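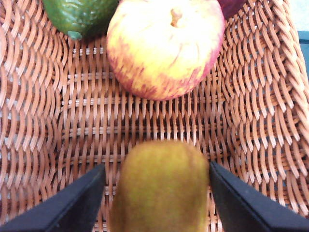
Fullum, January

Ticket 377: bread machine stops before the second knead
Opened by: Adom Issahaku
Status: solved!

First of all, I love this machine. I've had the Brisora for years and it has made us a loaf nearly every morning, so I was very keen to get it going again. The apple and oat loaf is the one that kept failing. It mixes fine, rests, then beeps 3 times and goes back to the clock.

Tried so far:
Plain white loaf, same stop at the same point.
Different socket, no change.
Pan out, paddle off, shaft cleaned. Turns freely by hand.
Left it unplugged for around 10 minutes. It got a little further, then beeped again.

Reply from Sorensen Repairs, 14:20
Thanks Adom, lovely clear notes. Is anything else running off the same extension lead? Please also check that the pan clicks down on both sides.

Adom, 16:05
Oh, good question! The pan clicks, but the lead also feeds our Filenen heater, which is rated at 2000 watts and cuts in on its own timer. I've moved the bread machine to the wall by the fridge and started the apple loaf again.

Adom, 19:40
It went right through the second knead and the bake — and what a rise! Grated apple, skin left on, a bit of cinnamon. Really pleased with this. Please close the ticket, and thank you so much for the quick help.

Sorensen Repairs, 19:55
Brilliant news. Closed. Keep the heater on its own socket, please.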